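Subject: Re: [trirnness-reform] Candidate forum and the land question
Date: 3 February 2018

On the proposed forum, a member of this list wrote:

> I think we should keep the forum to the two main slates. If we invite
> everyone we will have 44 people on a stage and no time for questions.
> The voters in Trirnness want to know who will run the council, and
> that means the two lists that can win. We can deal with the land
> issue after the March vote, when we know who we are talking to.

I disagree with most of this, though I understand the worry about time.

The two main slates have traded the council back and forth for as long as most of us have been voting. Both are run by the same landowning families, and both voted for the Genow lease. If those are the only people on the stage, the tenants in Kurkness will hear two versions of the same answer and go home. They have already done that at the last 2 elections.

The small farmers' list is running 8 candidates. It has no money for posters and it gets no space in the paper. A forum is the one place where it could be heard on equal terms. Leaving it out because it can't win helps make sure that it can't.

We don't need 44 people on a stage. Each list can send one speaker. Give each speaker the same time to open and then take written questions from the floor, with the land question first. That was how the meeting in Juška was run, and it finished early enough for people to catch the last bus.

I also don't want to wait until after the vote on land. Before the vote, candidates need something from the tenants. Afterward they don't. If we want a promise to publish the lease and stop the evictions while it is reviewed, we have to ask in public and write down what each of them says. The 2 slates have refused to answer our letter. An empty chair with a name card on it would at least tell people something.

On the hall: the school is free in the evening but wants a deposit. The union office is smaller and costs nothing. I would take the union office and put speakers in the yard.

I can draft the invitation this weekend if there is general agreement. Please reply to the list and leave my own address off, as I keep losing track of the side threads.

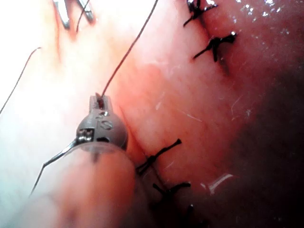 The draft will go to the whole list before it goes to any candidate. If you want a change in the wording, send the sentence you want and say where it should go. I'll also need someone who can translate it for the Kurkness side - my own attempt last time was not good.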